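# Pelletier Tabletop Activity Set: Data Card

14 shares | 3 comments

## Summary

The Pelletier Tabletop Activity Set is a collection of still pictures and written notes on the ordinary use of tables in shared rooms. It covers setting a table, sorting small articles on it, packing them away, wiping it down, and leaving it clear for the next person. The set was compiled at the Bavville study rooms and is maintained by the Orngate Household Studies Office. The present card applies to release 9, dated 15 Nov 2018.

The set contains 1,045 entries. Each entry consists of one picture and one note. Notes were written by office staff and checked by a second reader before release.

## Intended use

The material is intended for people who study how work surfaces are used and kept: furniture planners, teachers of home economics, and staff responsible for common rooms. It may also be used to prepare printed instructions for table care. It is not suitable for estimating how long a task takes, as the entries carry no reliable timing.

## Contents

Entries are filed in folders by activity. The folder names are short and have not changed from the June release, with one exception noted under Known issues.

- `setting`: plates, cups and flatware being laid out or already in place
- `sorting`: small articles grouped by kind or size
- `packing`: boxes, bags and trays with articles going in or coming out
- `wiping`: cloths and sponges in use on the surface
- `clear`: table surface with no household articles on it

The `clear` folder holds 43 entries. It serves as the reference for surface color and finish, and users comparing tables should begin there. The pale tables vary more in color than their catalog entries suggest. A top listed as white may read slightly blue or gray depending on the light, and the shading is seldom the same from one side to the other. Notes in this folder record the general color, whether the surface is matte or glossy, and any marks that can be made out. 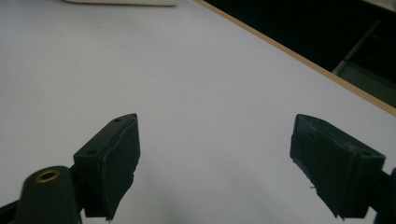 ## Recording conventions

Surface color is given in plain words: white, cream, gray, light brown, dark brown. Paint codes and trade names are not used. If the color is uneven, the note gives the main color first and the variation second, for example "white, cooler toward the left."

Finish is recorded as matte, satin or glossy. Where a reader could not decide between two terms, both are entered with a slash. The material of the table is entered only when it is known from the Detance furniture inventory and is otherwise left blank. Readers were instructed not to guess the material from a picture.

Articles are named by everyday terms. A cup is a cup whether it has a handle or not. Articles that could not be identified are entered as "item" with a color.

## Review

Farzana Sarkar supervised the review. A sample of 100 notes was read against the pictures a second time, and corrections were entered before the files were closed. Most corrections concerned finish, in particular satin surfaces recorded as matte. Spelling was brought into line with the office style sheet during the same pass.

## Known issues

The folder now called `wiping` was called `cleaning` in the June release. Index files saved before the change will not open it correctly and should be replaced.

Some entries in `packing` could equally have been filed under `sorting`. The office has left them where they were first placed so that existing references remain valid.

Round tables are poorly represented. The study rooms are furnished chiefly with rectangular ones.

## Access and corrections

Copies are available to registered readers at the Bavville study rooms. Requests for correction should give the folder name, the entry number and the proposed wording. Corrections accepted by the office are entered in the next release and listed in the file `CHANGES`.

14 shares | 3 comments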